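Welcoming New Families: Shared Reading in the Reception Year
Speaker notes, Gaétan MacPherson, Skunska Primary School

Slide 1. Thank the hosts and introduce Yoon-hee Pyo, who will take questions on translation.
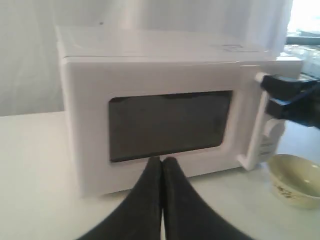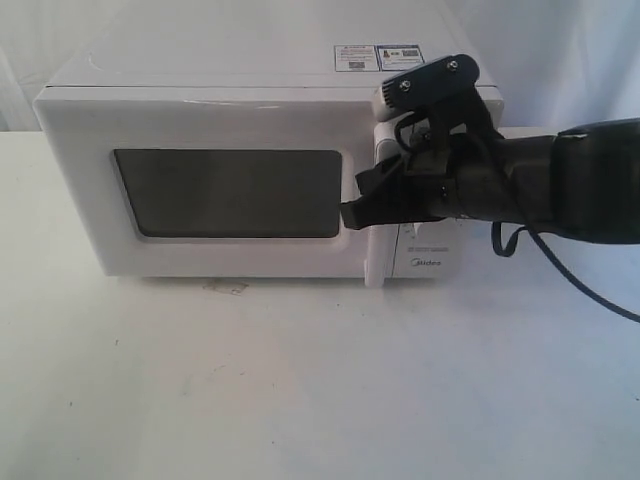
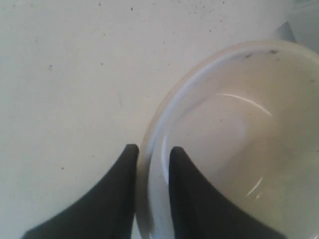
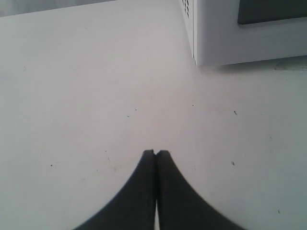
White tabletop, four views.

Slide 2. The Sovora reading scheme lends picture books in two languages to families joining the school. There are 839 titles in 17 languages. Last year 437 were borrowed at least once.

Slide 3. Parents are invited to read aloud in the language used at home. No parent is asked to read in English. Pause for the recording from the Yeo Room.

Slide 4. Requests from class teachers: longer loans, more books without words, labels that children can read themselves.

Slide 5. The school intends to reach 1000 titles. New stock will be ordered in October. Refer to the handout for the lending form.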